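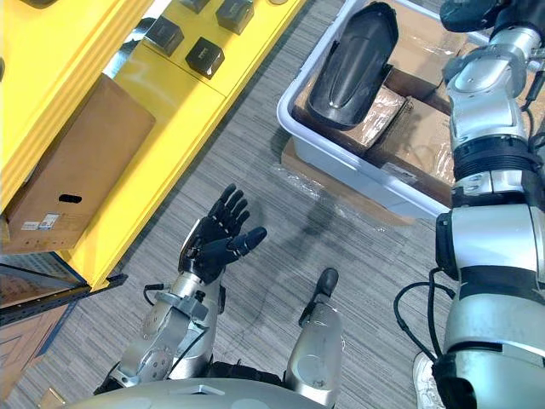

mkessling wrote:
Posting the occlusion ablation from the Ploveck arm study, as promised in the calibration thread. We trained two policies on the same 3,477 demonstrations. Policy A gets the head view and both wrist views. Policy B gets the head view only. Everything else is held fixed. The head view has the usual problem at the pick: with the right arm extended over the bin, its own links run up the whole side of the view and the gripper end is only partly visible. The left hand, held upright over open carpet, is in full view and contributes nothing to the task at that point. Over 100 trials per policy, A beat B by 20 points. I attribute the gap to the last stretch of the approach.

tarnhollow wrote:
How did you pick the start poses? If the bin was always on the same side, B may have learned one reach and nothing else. That would be a data problem and says little about the cameras.

mkessling wrote:
Start poses were drawn from the same list for both. Bin position was varied by hand between trials, within reach of the right arm. I agree it was not varied enough.

grovia_dan wrote:
We ran something close to this at Grovia and got a much smaller gap. Our head camera sits higher, so the forearm covers less of the bin. I would not call it a wrist camera result until you repeat it with the head camera moved. 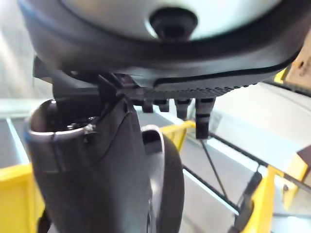

mkessling wrote:
Moving the head camera is a fair request, but it fixes one occlusion and leaves the other. The wrist view is not clean either. Close in, the domed part with the dark rim takes up the whole upper portion of the image, and the gray finger covers most of the lower left. What remains is mostly gripper hardware, gray floor, some rods and some yellow railing. Policy A still does better with that input. My reading is that it uses the position of the finger relative to nearby surfaces, and that the background matters little. I have no direct test of this yet.

tarnhollow wrote:
Then mask the background and rerun A. If the score holds, you have your test. If it drops, the policy is reading the room.

Ching-wen Yeh wrote:
Agree with tarnhollow on masking. Use 2 masks, one for the background and one for the hardware. In the Peng runs the hardware mask did the damage and the background mask did almost none. Also please report failures by phase. A single success rate hides whether B misses the approach or drops the object after contact.

grovia_dan wrote:
Seconding the split by phase. I still disagree on the camera height. You are comparing a bad head view plus wrist views against a bad head view alone.

mkessling wrote:
Noted. The phase labels exist for A. Those for B are half done, and I will post both tables when they are finished. The masked runs are queued on the Damthorpe machine for Friday. The raised head camera needs a new mount and a new extrinsic calibration, so that will be a separate thread.

tarnhollow wrote:
Please post the seeds with the tables.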